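**Dondlow folding arms, three months in at our laundry**

Semwal, the rep's outfit, sold us these on 1,000 pieces a shift. Our best run was 400, towels and T-shirts mixed, and one of us stood there the whole time. 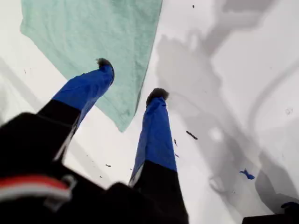
The blue fingers are the part I'd grill them on before signing. A spare set takes weeks to get here, and the manual gives two lines to changing them.

What changed for the crew is the kind of tired. Less shoulder ache, more staring. You used to talk across the table while you folded. Now you feed pieces and wait.
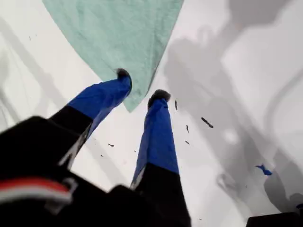 Management says no jobs went. True so far, but two openings never got filled, and the feeding job pays 50 cents an hour less than folding did. I'd like the next brochure to mention that.

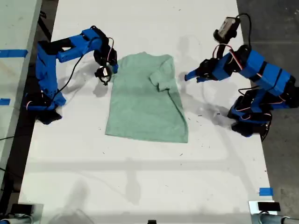 Diminum wrote under my first draft that their shop got past 2,000 a week once they quit mixing loads, and that I'm being too hard on it. Maybe. We can't quit mixing loads. Two stars, and get the pay rate in writing first.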